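Sorting out the coffee tray

October 20, 2024

I finally redid the tray this week. It's the dark brown one with the compartments that holds the sugar, the tea and the other small packets, and it had reached the point where you put your fingers in for a sugar and came out with three things you didn't want.

The tray came from Nelura, the housewares place that used to be on the corner by the bank. I paid 4 dollars for it in their closing sale and didn't measure it first. It has compartments of different sizes, and for years I ignored them and dropped things in wherever there was a gap. Feng-yi Kao, who I share the supply shelf with, did the same. Neither of us ever took anything out except to use it.

So I tipped the whole lot onto a sheet of newspaper and went through it. Anything torn went in the trash. Anything with a date that had passed went in the trash too, and there was more of that than I'd like to admit. I found a stack of Sastry tea bags I bought two winters ago and didn't care for. There was also a lemon wipe from a fish restaurant in Kiladden, and I haven't been to Kiladden since my cousin's wedding.

Then I washed the tray in warm water with dish soap, got into the corners with an old toothbrush, and left it upside down on a towel overnight. Don't skip the drying. Paper packets pick up any water left in the corners and then they stick together.

Filling it took longer than the cleaning. I put the white packets with the yellow on them at the upper left and the ones with the red and green stripes at the upper right. The white ones with the tan or brown edges went at the lower left, standing up in a row.

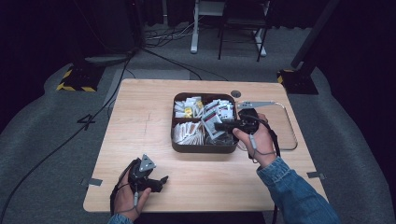 Gráinne Hegarty wrote to say that standing them up only works if the row is full, and that once you've used a third of it the rest slide down flat and you're back where you started. She folds a piece of cereal box and moves it along behind the row as it gets shorter. I've tried it since and it does the job. Cut the card a little lower than the packets so you can still get hold of them.

The other thing I changed was how much I keep out. I had been buying the 35 packs from Kerineo and emptying every one straight into the tray, because the boxes take up room. Now a box stays on the shelf and I top the tray up from it when a section looks thin. New packets go in at the back so the old ones get used first.

I wiped the table down while I was at it. It's pale wood with a fine grain, and it shows sugar less than you'd think, so I go by feel. A damp cloth first, along the grain, then a dry one. I don't use spray on it. I did once and it left a dull patch that took a month of October evenings and a tin of wax to get rid of.

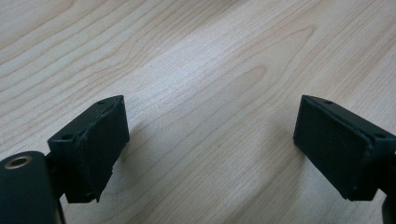
The tabletop, with the grain running on the diagonal.

The tray goes back toward the far edge, where sleeves don't catch it. Next is the drawer with the spoons in it, and I'm in no hurry to start on that one.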